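Teaching a two-arm robot to put pens in a box
Project report, second semester
Group: Hafiz Tambunan, Yanti Raju, Ferdinand Kälin
Supervisor: Cristóvão Seixas

3. How we collected the demonstrations

In the first part of the project we tried to write the movements of both arms by hand. It took us three weeks and the result worked only when every pen was in the same place. Our supervisor then suggested that we teach the task by remote control, and this chapter tells how we did it.

The operator sits at a desk beside the cell and holds two small leader arms. When he moves them, the two robot arms follow. The computer saves the joint positions and the pictures of the wrist cameras. One complete try is called an episode. We recorded 185 episodes in September, and 21 of them we removed later, mostly for the reason that the operator stopped too long in the middle.

We agreed on some rules before we started. The box must be open at the beginning. The pens may lie in any direction, but not on top of the box. The operator must look only at the camera screens and not at the real table, so that he does not use information the robot will not have. This last rule was the most difficult to follow, and Hafiz finally put a sheet of cardboard between the desk and the cell. 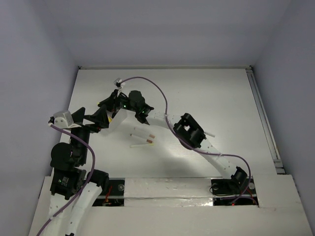 Yanti was the fastest operator, but her episodes were not the best for training. She changed her way of working often, sometimes beginning with the left arm and sometimes with the right. Ferdinand was slower and always did the same order. When we trained only with his episodes, the robot hesitated less. We think that for a small data set it is better to have one clear habit.

Picking up a thin pen from a flat surface is hard when you cannot feel it. In the beginning we pressed the fingers too strongly on the table and the arm went into its safety stop. We lowered the speed of the leader arms near the surface and after this it happened seldom.

4. Open questions

We did not have time to test pens of another thickness. The training ran for 2000 steps, and we do not know if a longer training would help.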